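4.2 Trays and the boundaries people respect

Bekard and Lévesque treat the shared tray as a solved problem: give a household one shallow container, and small things will go in it. Our households in Nundurmont had evidently not read them. Keys went in. So did batteries, a spare hinge, and in one home a sandwich, which stayed until the April visit. We therefore asked a narrower question, namely whether a mark on the floor affects where a tray ends up once people are free to move it. 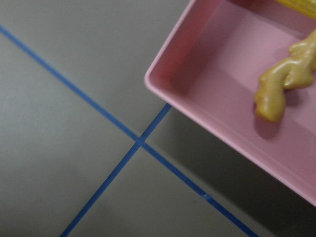

Figure 3. Tray and floor tape.

Placement was scored by the distance between the nearest corner of the tray and the point where the two tape lines met. Participants were told only that the tape was there, a fact they had generally noticed. A tray set down like the pink one in Figure 3, with a rounded corner close to the blue crossing, was scored as "near" even when the rest of it pointed elsewhere. Brøndum (personal communication) objects that this rewards laziness, and we agree that it may. Of 50 placements, 6 could not be scored under the Trirka protocol, 2 of them on account of a dog. We return to the dog in Section 5.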